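Dreltine paired hand grippers, long-term review

Rating: 3 out of 5

I went into this one expecting to send it back. The pitch on the Dreltine page is that you can gather training examples for a robot arm anywhere, with no arm in the building, by doing the chore yourself with a gripper in each hand. I have read that pitch before, from Hetasico among others, and theirs ended up in a drawer.

What you get in the box is a left unit, a right unit, two charging leads and a quick-start card in very small type. No case, which at this price is a bit rich. Setup took me most of an evening. The pairing step failed until I updated both units separately, and the card doesn't mention updates at all.

The good news first. The jaws are quick and the squeeze is light, so picking up fruit feels fairly natural after the first dozen goes. The grip pads hold a mandarin well. They are less happy with anything leafy or floppy, and I fumbled silverbeet so often that I began to wonder what a model would learn from me besides swearing. Flat plates are worse again. You have to come at the rim from just the right angle, and no real person clears a table like that.

That is my main gripe with the whole idea. Dreltine says 100 examples per task is plenty to start with. I did 200 of a simple "put the fruit in the tray" job and the model trained on them did nicely on the bench where I recorded most of it, then went to pieces when I changed the background colour. To be fair, the same thing happened with my Zaleck set, and that cost a good deal more.

Variety helps more than volume, in my experience. Move the food, swap the plates, change rooms, put something shiny or crinkly underneath.
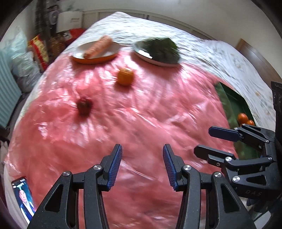 Working on a soft surface is slower, mind you. Things roll towards the dip, plates tilt, and I had to bin more takes than I would on a table. The software makes binning harder than it should be, too. Every discarded take asks you to confirm twice, and there's no way to mark one as bad while you still have both hands full. Besson's app lets you do it with a double squeeze. I can't see why this one doesn't.

Comfort is average. After 14 minutes my wrists want a rest, and the trigger on the right unit has developed a faint click since December. It hasn't affected the recordings so far. Support answered my email in 11 days with a link to the page I had already quoted to them.

Would I buy it again? At the sale price, probably. At full price I'd borrow a set first and try it on the fiddliest job you have, because the fruit demo flatters it.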